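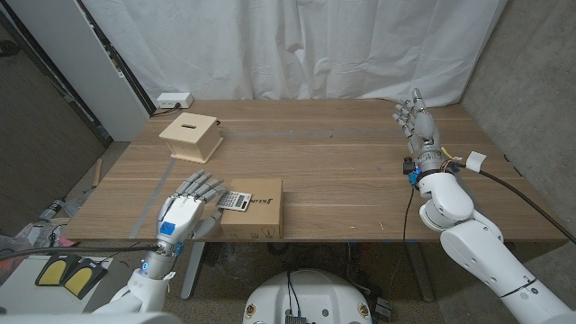

Test table with both hands fitted, calculator and slotted box set out for the small-object tasks

Hand Comparison Group – Minutes

May 2019

Chair: Trinidad Retamal
Minutes: Ravindran Iyengar
Also present: two from software, one from purchasing

1. Minutes of the last meeting

Accepted with one correction. The Fandeo controller was returned for a firmware change, not for a hardware fault. Ravindran will fix the wording in the shared copy.

2. Status of the comparison

Trinidad reported that the Borbély hand and the Olleck hand have now both been through the full task list. The log stands at 3,705 grasp attempts for the two together. The Gotico two-finger gripper has only done the first half of the list and will be finished after the next software update.

The task list was kept at 14 tasks. A request to add cable plugging was turned down for this round. It may come back in November when the second round is planned.

3. Calculator and box tasks

Both hands had trouble picking the calculator up from a flat surface. Placing it tilted on the cardboard box gives the fingers an edge to get under, and results were better for both. The group discussed whether this makes the task too easy. Agreed to record flat and tilted starts as separate tasks in the results table and keep the total at 14 by dropping the second stacking task.

For the slotted wooden box, software asked that its position be measured from the tape on the tabletop at the start of each run. Two runs last month could not be compared for lack of a starting position.

4. Thin materials

The paper task took up most of the discussion. Trinidad's view is that starting with the four fingers straight and the thumb well apart works best, closing the thumb last. Ravindran prefers a half-closed start, which is quicker but tends to push the sheet away before the pinch.
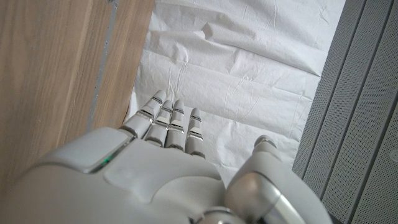 Open start position over the creased paper, wrist camera

It was pointed out that a creased sheet is easier to grip than a flat one, so the state of the paper has to be written down. Agreed: 40 attempts with each start position, half on creased sheets and half on new ones. Attempts where the sheet tears count as failures, even if it is lifted.

5. Wrist cameras

The wrist view is useful for judging the gap between thumb and fingers – the head view does not show it well once the hand is low over the table. Software would like both streams saved for every run. Storage is not a problem at the current frame rate. Exposure to be locked before each session, as highlights on the metal joints have been upsetting the automatic setting.

6. Cabling

The wrist cables need more slack on the right arm. One connector came loose during a rotation test and the run was lost. Ravindran to reroute and add a second tie point. No wrist rotation tests on that side until this is done.

7. Purchasing

Spare fingertips for the Olleck hand have a lead time of 4 weeks. Order approved. The quote for a second Gotico gripper was held over.

8. Actions

Trinidad – update task list and results table
Ravindran – right wrist cabling, correction to minutes
Software – save both camera streams, lock exposure
Purchasing – fingertip order

Next meeting: same room, date to be sent by email.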